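Home > Dining and Table > Folding tables

Setting two folding tables for six people in the living room, marble floor

Posted by Touran Akbari, 26th August

Good day to all. We moved to a smaller apartment in Vadent last December and we do not have a dining room anymore. We eat in the living room on two square folding tables, each one is 90 cm. For my husband and me one table is more than enough. Next month my sister comes with her family and we will be six at dinner. I would like to know how to put the tables and how to lay them, so that it looks like a dinner and not like a picnic.
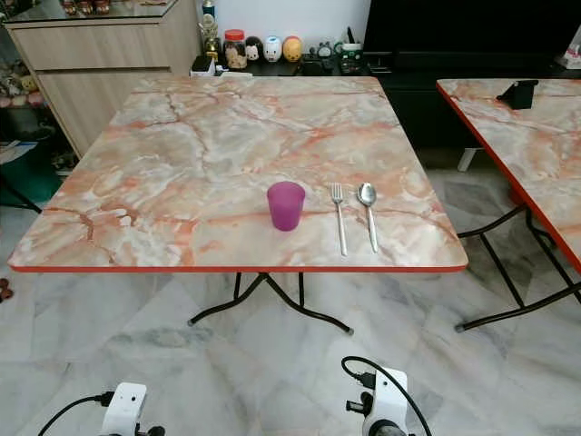 My first wish is to have every place laid in the same manner before I call the people to the table. I was taught to put the fork on the left of the plate and the spoon on the right, but with three persons to a table I am afraid there is no room for this. So I tried a place without a plate, with the cup on the left and then the fork and the spoon together, in one row near the front edge. It takes little space, but I find it a bit poor, and the purple plastic cup does not help. We have glass ones also, but the smallest nephew is 2.

The other question is the floor. It is polished marble everywhere, and I worry that the tables will go apart when somebody leans on the place where they meet. The feet have rubber on them but they are very small. I thought to follow the lines between the tiles to put the two tables straight, but from the sofa the lines go diagonal to the eye and I am never sure if it is straight or not. I do not want to glue anything on the stone. 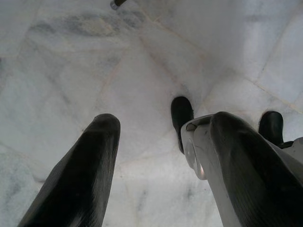
Pouran Salehi
Member, answered the same evening

Dear Touran, I have lived with folding tables for many years, so I can say what works in my home.

Put the two tables together and make one long table. Two persons on each long side of the row is too few for you, so put two and two, and then one at each end. This makes six and everybody has elbows. If you leave them as two separate tables, the children make one party and the adults another, and maybe you like that, but then you will be walking between them all evening.

For the joint, use one tablecloth over both. Under the cloth I tie the legs which are next to each other with a soft strap, the kind for luggage. Do not pull it very hard, only that they cannot walk away. For the floor, buy a thin anti-slip net, the one that is sold for under the carpet, and cut a small piece for every foot. Mine is from Lammers. It leaves no mark on stone, but wash the floor first and let it dry, on dust it does not hold.

About the fork and spoon: together on the right side is perfectly correct for a family dinner. Put a folded napkin under them and it will not look poor.

Where will you put the big dishes? Can you show us the side of the room with the cabinets?

Touran Akbari
Thank you so much, Pouran! I did not think about the luggage strap. I add the side with the television. The cabinet there is low, and my daughter's plush toys live on the top of it.

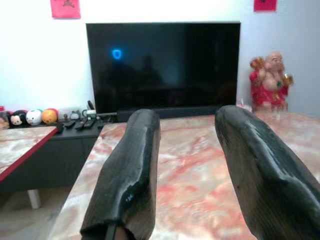
The cabinet, on the left, with the toys, and the television behind the table.

Pouran Salehi
I would move the toys for one evening and put the rice and the bread there, on a tray. The long speaker under the television should stay free from steam, so keep the pots at the toys' end. The salad can be on the table.

jurnesow90
just buy a real table. we paid 1230 for ours with chairs and never looked back

Touran Akbari
Thank you, but there is no place for it. For the salad I have a steel bowl and I will put it on a wide steel plate, so that what falls does not go to the cloth.

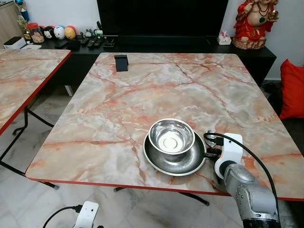 Steel bowl on the wide plate, with the other table at the left.

Pouran Salehi
The plate is a good idea. Put it over the middle of one table and not over the joint, also when there is the strap. And take the tissue box from beside the television and bring it near the children, you will need it.

Touran Akbari
I will do so. One more thing if somebody knows: does a cloth of cotton slide on this type of top? The surface is quite shiny. I have one from Nitik which is long enough for both tables, but it is very light.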